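4. Montagem do posto e gravação da tarefa "pano no cesto"

Esta secção destina-se aos alunos do clube Mindness que vão gravar demonstrações com as garras de mão Cele. Pressupõe que as garras já foram montadas (secção 2) e que o computador do posto tem o programa Warska instalado (secção 3). A gravação faz-se sempre a pares: um aluno opera as garras, o outro fica no computador.

4.1 Material

Mesa de tampo de madeira
Cesto de plástico branco com pegas
Pano verde-escuro
Duas garras de mão com os respetivos cabos
Computador do posto, com a pasta da equipa já criada

4.2 Preparação da mesa

1. Coloque a mesa entre as duas calhas metálicas do chão. As pernas não devem tocar nas calhas.
2. Feche as cortinas laterais. A passagem ao fundo pode ficar aberta.
3. Ponha o cesto na metade esquerda do tampo, com uma pega virada para o operador e a outra para o fundo.
4. Ponha o pano no tampo, à direita do cesto. Amarrote-o com a mão e largue-o. Não o dobre.
5. Retire do tampo tudo o que não faça parte da tarefa, incluindo canetas, telemóveis e folhas de registo.

Nota: o furo redondo do tampo fica do lado oposto ao operador. Se estiver do seu lado, rode a mesa antes de continuar.

4.3 Ligação das garras

1. Com o programa fechado, ligue primeiro a garra direita e depois a esquerda.
2. Faça passar o cabo de cada garra pelo pulso e ao longo do antebraço. Deixe folga suficiente para esticar o braço até ao fundo da mesa.
3. Abra o programa e espere que as duas garras apareçam na lista. Se só aparecer uma, feche o programa, desligue ambas e repita a partir do passo 1.
4. Abra e feche cada garra 3 vezes. O valor no ecrã tem de acompanhar o movimento.
5. Verifique se as placas brancas triangulares estão firmes. Uma placa com folga obriga a repetir a calibração da secção 2.

CUIDADO: não puxe as garras pelo cabo nem as pouse no chão. Os conectores são a peça que mais se estraga – em caso de dano, avise o monitor e não tente soldar.

CUIDADO: mantenha os dedos da outra mão afastados das maxilas enquanto a garra fecha.

4.4 Gravação

1. O aluno no computador escolhe a tarefa, escreve o número da equipa e diz "pronto".
2. O operador segura as duas garras abertas sobre a mesa e espera pelo sinal sonoro.
3. Com a garra direita, agarre o pano perto do centro e levante-o acima do bordo do cesto.
4. Desloque o pano para a esquerda, até ficar por cima do cesto, e abra a garra. A garra esquerda fica vazia, junto ao lado direito da mesa, durante todo o movimento.
5. Volte à posição inicial. O aluno no computador termina a gravação.
6. Retire o pano à mão, amarrote-o de novo e repita.

Cada operador grava 5 demonstrações seguidas e depois troca com o colega. Varie a posição inicial do pano entre gravações, mas deixe o cesto no mesmo sítio.

Nota: o cabo da garra direita pode passar por cima do bordo do cesto. Não é motivo para apagar a gravação, desde que o cesto não se mova.

4.5 Quando repetir

Marque a gravação como inválida se o pano cair fora do cesto, se o cesto se deslocar ou se uma mão sem garra tocar no pano antes do fim. Não apague o ficheiro – a marcação chega, e as gravações inválidas são revistas à parte.

Se a gravação parar sozinha, veja o espaço livre em disco. O programa deixa de gravar abaixo de 3000 MB. Copie as pastas antigas para o disco do clube e só depois as elimine do computador.

4.6 Fim da sessão

1. Feche o programa e desligue as garras.
2. Enrole os cabos sem os apertar à volta do corpo das garras.
3. Guarde as garras no armário Odivden. O código do cadeado é pedido ao monitor, Pongsak Sombatkul.
4. Preencha a folha de registo com o número da equipa, os nomes dos dois alunos e os números das gravações inválidas.

Secção revista em 1 de abril de 2026. As equipas que entrarem em maio seguem esta versão. 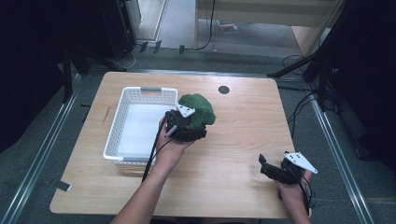 Figura 4.1 – Pano seguro pela garra direita, ao lado do cesto (passo 3 de 4.4).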